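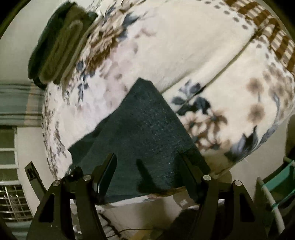 So is it research or are you just putting the washing away, one reader wrote in to ask in January, and fair enough too. It's a bit of both! We're Kornero, a small robotics outfit in Zusville, and we teach robot arms to handle cloth by doing the handling ourselves, in ordinary bedrooms, with a black two-finger gripper held in one hand. Towels, jumpers, jeans, whatever's lying about on the bed or the floor. The robot never leaves our workshop while we do it.

I started Kornero after a few years of steering robot arms with a joystick, which is slow going and makes you sweary. A person with a joystick folds a towel like somebody wearing oven mitts. Hand the same person a gripper on a handle and they're away in a minute or two, because it's their own arm doing the moving. The camera rides along on the gripper, the recording goes home with us, and our software (we call it Korletey) works out where the fingers went and when they closed.

The project that takes up most of our days is Ikex. It's all about the first pinch. Cloth is a nightmare for a robot. A mug stays mug-shaped, but a fleecy thing bunched up on top of another patterned thing could be any shape at all, and you have to decide which bit to grab before you know what's underneath. We reckoned people do this by going for a ridge or a folded edge, and we wanted to see if a robot would pick up the habit just from watching through the gripper's camera.

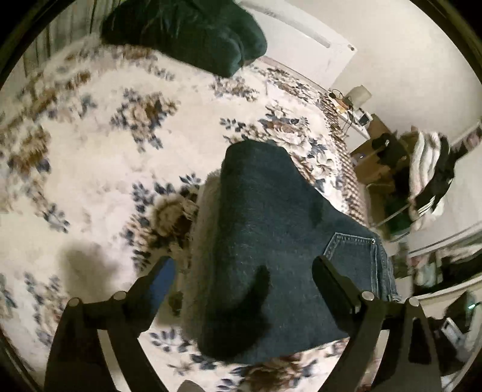
Tamsin Burrage

We recorded 766 demonstrations for the first round of Ikex, and I did 195 of those myself, so if the robot has a funny way of coming at a towel you know who to blame. Dark fabric was the part I fretted over. Navy fleece with denim in the same heap all goes to one murky lump on camera, and a busy floral background doesn't help the software find the edge either. We left all of that in. Real bedrooms are full of it.

Then we ran the trained arm in the workshop on items it hadn't met before. Out of 400 attempts it got a clean first grasp on 342. I was chuffed, I'll admit. Most of the misses were thick folded things where it grabbed two layers when we wanted one, and we haven't cracked that yet. Faux-fur trim is still a pain as well, and don't get me started on anything with a drawstring.

We share the recordings and our labelling notes with uni groups and hobbyists who ask nicely. If you're near Zusville and would like a go with the gripper, drop us a line through the contact page and we'll organise a time. Bring a jumper you're not too precious about.

Last updated March 4, 2019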